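Trying out hands, arms and cameras on household jobs: tips from my workshop notebook

I've been meaning to write up my notes on grippers for ages, and after a good long stretch of swapping hands on and off with Zhenhua Wei (who has far more patience for wiring than I do) I finally have enough scribbles to fill a page. It's all about household chores: bedding, laundry, cupboard doors, mugs. If you're only picking up boxes on a bench, half of this won't matter to you and you can get on with your day!

Start with the jobs, then pick the hand

Before you bolt anything on, write out the chores you want done and what gets touched in each one. My list had a bed sheet, a door lever, a drawer with a recessed handle, a washer door and a plain coffee mug. Those five sorted the hands out faster than any spec sheet did. The Groment two-finger gripper was brilliant on the mug and hopeless on the drawer, where the tips were too fat to get behind the lip. The Liang five-finger hand got in behind the lip on the second go but took its sweet time closing.

Do the sheet first. Fabric shows up a weak pinch straight away, and you'll save yourself an afternoon of mug triumphs that don't mean much.

Fingertips are cheap, so play with them

I tried bare plastic, bicycle inner tube, a dab of silicone and the grippy stuff you line cutlery drawers with. The drawer liner won on cotton, no contest. Cut it a touch oversize, wrap it around and fasten it on the back of the finger, away from where you pinch. Inner tube was better on the mug but picked up every bit of lint in the house, and I was forever wiping it down with metho.

Glue is a nuisance here. Double-sided carpet tape held for 100 closes without creeping and peeled off clean afterward, so that's what lives in my drawer now.

Run every hand 20 times before you have an opinion

I'm as guilty as anyone of watching one lovely grab and declaring a winner. Zhenhua made me do 20 tries per hand per chore, same sheet, same fold, same starting spot, and write down each one with a plain yes or no. My favourite dropped to third. I sulked a bit and then admitted he was right.

Put the sheet back the same way each time, too. A corner that's been tugged a few times goes soft and bunches up, which makes whatever hand you test last look cleverer than it is. I shake mine out between runs.

Write on the floor

Masking tape lifts when feet and cables drag across it. A dark marker straight on the boards stays put, and you can use words as well as crosses, so a month later you still know which spot went with which job. We've got one near the bed that says "wash machine". Test your marker on an offcut if you care about the colour of your floor afterward, and keep the letters big enough to read from standing height.

Give the cable more slack than you think

With a tethered robot, the lead is the thing that spoils a good run. Lay it in one wide, lazy loop across open floor, well away from where the feet will go. Tight coils spring back and catch on furniture legs. Up on the body, keep the loops over the shoulders generous and then swing each arm by hand through its full reach, with the power off, watching for anything that goes taut. I bunch mine with cable ties and leave the joints clear.

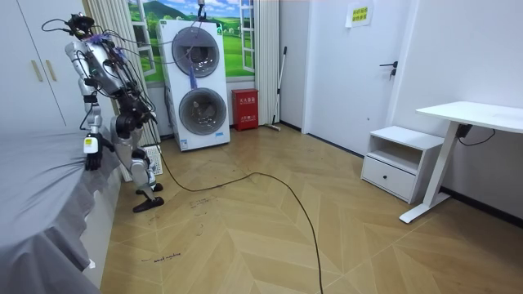
Set your camera angle with the hand in view

A head camera that looks lovely straight ahead can be useless at mattress height. Tip it down until you can see the hand and the edge of the bed together, then lock it and don't touch it again until you've finished comparing. We tried the Drelwood depth camera against a plain webcam, and the plain one did better on grey bedding in flat light. The depth one came good on the mug and the cupboard handles, so it went back on for those.

Check the picture at the time of day you'll be working. Late sun through the curtains washed out a whole set of runs in September and I had to do them over.

Slow the controller down, then slow it again

The Hastmont controller lets you cap arm speed, and I'd leave the cap on for every first run with a new hand. Zhenhua keeps his thumb beside the stop button and I stand well back with the notebook. Once a hand has done a clean set at the slow setting, bump it up 2 steps and run the set again. Going faster cost us nothing on the mug and ruined the sheet completely, so now each chore has its own speed pencilled beside it.

Save your settings under the name of the chore. "Test new final b" is no help to anyone.

Odds and ends

Keep a tray for screws, and a separate one for each hand you're swapping. I mixed the Groment and Liang screws once and they're nearly the same thread, which is worse than being completely different.

Log your closes. Our Liang hand got a bit sloppy at the thumb after 3000 of them, and a quarter turn on the grub screw brought it back.

Wipe the finger pads before the first run of the day, and again after anything that's been near fabric softener. That stuff is slippery as anything and it gets everywhere.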